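The Tyranny of the Bottom Drawer

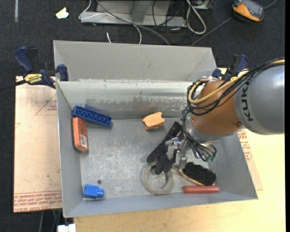
OPINION / HOME AND HABITS

My neighbour Hae-won Kang believes that every object in a house should have a home. She says this kindly, the way a dentist mentions flossing. Her batteries live in one tin, her string in another, and I have it on good authority that her rubber bands are graded by size.

I keep a drawer. It is the bottom one, left of the stove, and it contains whatever was in my hand when the doorbell rang. Last September I was persuaded to reform it. I bought a set of bamboo dividers from Fatlow, the kind of shop where a bucket costs more than a chair, and gave up a perfectly good afternoon to sorting.

The trouble began with the categories. Is a bicycle light a battery thing or a bicycle thing? Does the Allen key go with tools, or with the bookcase it came with, which went out for hard rubbish two flats ago? I had a compartment for tape and a compartment for gifts, and then I found the ribbon. By four o'clock I had a section labelled Misc, and by five it had annexed its neighbours.

The tidying industry has an answer to this, and the answer is another container. Ziria, whose catalogue comes to our letterbox whether we like it or not, lists 673 of them this year. I was taken with a box designed to hold lids. The box has a lid.

What I resent is the moral colouring. A messy drawer is treated as a symptom, something to be raised gently over a cup of tea. Yet I can find the scissors in mine by feel in almost 2 seconds, with the lights off, and Hae-won once rang me from her own kitchen to ask what she might have filed the corkscrew under. (Entertaining, as it happened.)

I don't propose that anyone follow me. Surgeons should label things, and so should whoever looks after the fuse box in our building. But a household needs a bit of unzoned land — somewhere for the foreign coins, the spare button and the key to nothing. The dividers are in there too, at the back, under the takeaway menus.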